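4.2 Arranging the Desk Surface

This section applies to all Wornard study desks fitted with a back panel and shelf. Complete the cable work in Section 4.1 before placing any items on the desk.

1. Clear the work area in front of the seat. Only the mouse and mouse pad should remain there.

2. Lead each cable down behind the desk. Do not pull a cable tight against its plug. 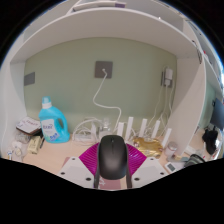

3. Check that every wall outlet can still be reached with the shelf in place. If an outlet is blocked, refer to Section 3.

Note: The mouse pad should lie flat and clear of the desk edge.

4. Place network equipment along the back edge.
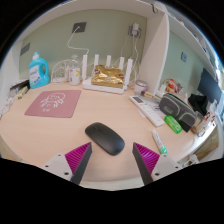
Routers require open space above and on all sides. Allow 27 mm between the housing and the nearest object. Bags and foil packaging must not be laid across the top of a router, and bottles of detergent should be moved from the back edge to a separate cabinet. Remote controls and pencil cases may be kept at the right side of the desk, next to the shelf panel.

CAUTION: Liquids stored near electrical equipment may cause damage or injury. Disconnect power before wiping up a spill.

5. Proceed to Section 4.3, Shelf Loading.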